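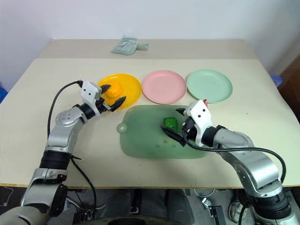 **September 14, 2020, Stumeo club notebook, plates task**

First proper session back after the long gap, and what a pleasure to have both arms going again! I had rather forgotten how noisy the students get when something nearly works. I'm writing this up the same evening with a cup of tea, so forgive the rambling, but I know from last year that if I leave it until the weekend I only remember the good bits.

For those who weren't in: we are entering the Kuvalbridge schools' round again, and the set task this time is a kitchen one. Pieces of food have to go between plates and a chopping board, using both arms, with a clock running. The rules let us choose our own plates, so we have gone for yellow, pink and mint green, which the colour picker separates nicely against the pale table. The green board is another matter. It is see-through, and with a green piece sitting on it the picker keeps joining the two into one big blob and aiming for the middle of the blob. The older students want to fix this in the code and the younger ones want to swap the board. I said we'd try both, and I meant it, though I suspect the younger ones will be finished first.

We began with the left arm on the yellow plate. Yellow on yellow was my idea, I'm afraid, as a nice hard test, and it was a bit too hard for a first day. We ended up giving the arm a fixed position for the plate and only asking the camera for the last little correction. That behaved much better. The approach height is now in the settings file under the plate's name, so please change it there and don't type it into the script again (we lost a good half of last May to exactly that).

Right arm: coming in over the board it likes to lead with one finger and nudge the piece along before it closes. We turned the wrist a little and slowed the last part of the move, and the nudging got smaller but hasn't gone. My feeling is that the tool offset is still the one from the old fingers. Somebody with fresh eyes should measure it again, both sides, before we touch anything else.

Readings from the Mockus logger, copied off the whiteboard before it was wiped:

- left gripper, fully open: 2927
- right gripper, fully open: 2648
- both, closed on a soft piece: 1986
- speed limit while students are at the table: 100, please leave it there

I don't like the difference between the two open values. They ought to be closer than that, and it may be part of the offset trouble, or it may simply be that the right one was never zeroed after the fingers were changed. I've written to Deltance to ask whether their zeroing routine wants the cable unplugged first, as the manual says one thing on the front page and another at the back.

A lovely moment near the end, when one of our newest members asked why the two arms couldn't just hand the piece to each other over the pink plate, and the whole group went quiet and then all talked at once. We didn't get to try it, but there's a sketch tucked inside the back cover of this book and I'd like us to give it a fair go.

Next time:

- measure the tool offset, right arm first
- zero both grippers and log the open values again
- white board against green board, same piece, same light
- handover over the pink plate, slowly, with a hand on the stop button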